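Kitchenware sorting trial moves to a marked table

23 Jul 2018

Mendoteck has changed the layout of its household goods bench, where mixed kitchen items are laid out before being put away by type.

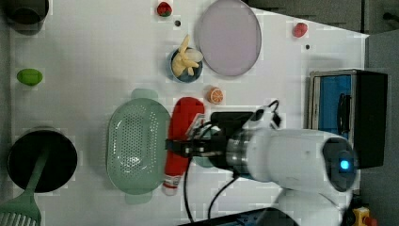 What goes on the table

The current set mixes cookware, tableware and food. It includes dark pots, a green slotted spatula, a pale green colander with an oval basket, a blue bowl, a large lavender plate and a red bottle with a white cap. The food items are bananas, strawberries and a small green fruit. Items are spread over a white top with a faint grey grid and are not grouped by use at the start of a round.

The bottle is placed on its side. Bananas go in the blue bowl, and the strawberries are left directly on the table. The spatula rests across a pot, a position that was added to the layout list in January after several rounds in which utensils were only ever laid flat.

Sorting rules

Each round has seven destinations. Pots and the colander go to the lower shelf, plates and bowls to the upper one. Utensils have a drawer of their own. Bottles stand upright in a door rack, fruit goes into a shallow tray, and the last two places are kept for lids and for anything that does not fit the other groups.

A pot with a utensil resting on it is treated as two items. The utensil is removed first. A bowl holding fruit is also two items, but it may be moved as one if the fruit tray is already full. This second rule was disputed during the spring and is marked as provisional in the present edition of the layout sheet.

Kęstutis Urbonaitė, who maintains the sheet, said the colander had caused most of the revisions. "It has tabs at both ends and holes everywhere else. The old sheet filed it under bowls, and it kept ending up on the wrong shelf. It is now listed with the cookware, which is where most kitchens keep it."

Table and surface

The table replaces a narrower one supplied by Kornosik, on which larger plates had to overlap the pots. The new sheet sets a minimum gap between any two items that are not meant to touch. Round items are to be placed with the whole base on the surface. Soft fruit may not be placed under a bottle or against the side of a pot.

The lines on the top are used for setting out and carry no meaning for the sorting itself. Items may lie across them at any angle.

Results so far

The bench has completed 688 rounds under the revised rules, out of 1237 planned for the series. The mean time for setting out one layout is around 24 minutes, including the check against the sheet. Most of that goes on small items, which are moved by accident when larger ones are put down beside them. The order of placing has therefore been reversed: plates and pots first, then bowls and bottles, and loose fruit last.

Counts of misplaced items will be published when the series is complete. A separate note on shelf heights, prepared with Vītola, is due at the same time.

Copies of the layout sheet can be requested from the Mendoteck office. Earlier editions, which use the Pliser item codes, remain valid for storage tests but should not be used for new table layouts.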